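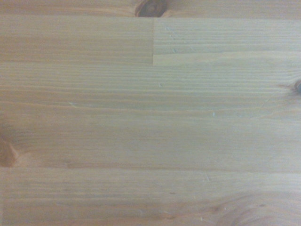 Wrist camera, close over the bench top, no gripper in view

Re: wrist camera focus, fixed or adjustable?

Hello all,

thank you for the answers to my first message. I quote the part I want to reply to:

> On 28th August, Chiharu Uchida wrote:
> We had the same trouble with the Tedley camera on the Plellberg arm.
> At working height it was fine, but when the wrist went low the
> picture became soft and our matching lost the part. Can you post
> one picture from your lowest position? Please use a surface with
> some texture, and leave the exposure on automatic.

The picture is attached. The surface is most likely pine, glued from strips, and I think it is good for this purpose because it has both fine grain and strong features. The knots are easy to find, also the seams between the strips. The small scratches and pale specks are still there too. But the grain lines are smooth and not crisp, and the contrast is low. Also the color is a little more blue toward the right side and warmer on the left. I do not know yet if this comes from the lens or from our room light.

For the test I took 326 pictures with the Tedley and 337 with the Tamura, all with the same arm program. The Tamura is sharper when it is low, but the cable is stiff and it pulls at the wrist when joint 6 turns. With the Tedley I lost the match 14 times, always in the low position. I did not count the runs where I moved the lamp.

My questions:

Chiharu, did you turn the lens by hand, or did you order the close version? Ours has glue on the thread and I am afraid to break it.

Has somebody used the Boltby bracket? It would put the camera higher on the wrist, but then I must do the hand-eye calibration again.

Best regards and thank you for your patience with my English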